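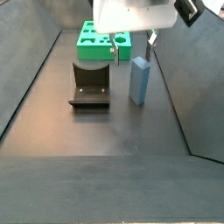

A green block and a blue block on a work surface.

2 min read
Print | E-mail

Drundport library to stay open later from January

Drundport's main library will keep its doors open until 8 p.m. on weeknights starting in January, the town council decided by a narrow vote.

The change adds 30 hours a month to the schedule and will be paid for out of the existing parks and culture budget. A petition for longer hours drew 1,938 signatures.

"People who work in Litumlow get home after we lock up," said head librarian Helju Rätsep. Two part-time clerks will be hired – applications open next month. The Kuusk Street branch keeps its current hours.

Print this story | E-mail this story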